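Mi año con las conservas (y por qué pienso seguir)

26 de diciembre de 2022 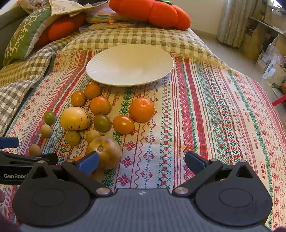

Empecé en octubre con un solo bote de mermelada y hoy tengo 78 en la despensa. ¡Setenta y ocho! Los he alineado por colores y confieso que abro la puerta más de lo necesario solo para mirarlos.

Lo que me enganchó fue el chutney. Hasta entonces yo pensaba que conservar era echar azúcar, remover y rezar, pero con el vinagre se abre otro mundo: jengibre, mostaza en grano, pasas, un poco de guindilla... y a esperar. La espera es lo mejor. A las 3 semanas abrí el primero, de calabaza y manzana, y me lo comí con queso curado de pie en la cocina, directamente con el cuchillo.

También he metido la pata, claro. La primera tanda de membrillo se me quedó en sirope (rico con yogur, eso sí) y una olla entera de cebolla caramelizada acabó pegada al fondo por contestar al teléfono. La olla es una Böttcher heredada, pesadísima, y tardé una tarde en dejarla decente.

Para los botes probé dos marcas. Los Erkis cierran de maravilla, aunque la boca es estrecha y sin embudo acabas pringando media encimera. Los Skuritton son más anchos y los prefiero para encurtidos. Compré casi todos en Tradero, en la tienda que hay detrás de la estación, y ya me saludan al entrar.

Si alguien quiere empezar, mi consejo es hacer poca cantidad. Un kilo de fruta, dos botes, una tarde de radio. Etiquetad con fecha, por favor – tengo un bote marrón misterioso que no me atrevo a abrir. Y esterilizad siempre, aunque dé pereza.

Estas fiestas he regalado botes a toda la familia y mi tía ya me ha devuelto el suyo vacío, con indirecta incluida. Para enero quiero atreverme con los limones en sal y con una mermelada de naranja amarga de las de verdad, con su piel cortada finita. ¡Qué ganas! Si tenéis una receta probada, dejádmela en los comentarios, que las leo todas.

984 veces compartido
75 comentarios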